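Section 4: Preparing the Work Surface and Cleaning the Timer Mechanism

This section covers routine cleaning of the Vesel 666 irrigation timer. Clean the mechanism once a year, before the first watering of the season, or whenever the dial becomes stiff to turn.

Before you start

Close the supply tap and run one manual cycle to release the pressure in the line. Take out the batteries. If your timer is connected to a Negussie rain sensor, unplug the sensor lead and let it hang free.

CAUTION: Do not open the housing while the supply tap is on. Water can enter the battery compartment and damage the contacts.

Opening the housing

1. Lay the timer face down and remove the 4 screws from the back cover.

2. Lift the cover from the hose side first. The seal may stick – work a plastic card along the joint if it does. Do not use a screwdriver blade.

3. Note the position of the dial pointer and write it down. You will need it in step 9.

4. Unhook the return spring and lift out the drive parts. 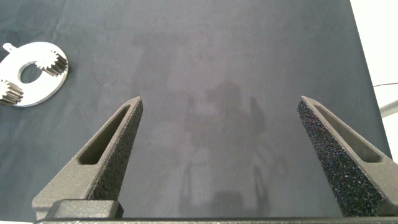
Small parts are easily lost at this stage, and most calls to the Pedness service desk are about a missing spring or washer. Work on something soft that will stop pieces from rolling. A dark gray cloth is a good choice, as a metal plate with gears on it shows up clearly against the fabric. Avoid towels with loops, which catch on gear teeth and leave lint behind.

Cleaning

5. Brush dry dirt from the gear teeth with a soft toothbrush.

6. Wipe off old grease with a lint-free cloth. For hard deposits, dampen the cloth with white vinegar, then wipe again with clean water and dry the part fully.

7. Apply a thin film of Vakov silicone grease to the teeth. Do not use cooking oil or petroleum jelly.

NOTE: Leave the rubber seal dry. Grease on the seal attracts grit and can cause a slow leak.

Closing the housing

8. Put the drive parts back and hook the spring onto its post.

9. Set the dial pointer to the position you wrote down in step 3.

10. Press the cover on evenly and tighten the screws a little at a time, working corner to corner. Stop when they are snug.

11. Put the batteries back, reconnect the rain sensor if you have one, and open the supply tap slowly. Run a manual cycle of about 4 minutes and check the joint for drips.

If the dial still feels stiff after cleaning, check that the spring is not trapped under the cover. For worn gears, order a drive kit from Pedness.

Revised January 13, 2022 – P. Smits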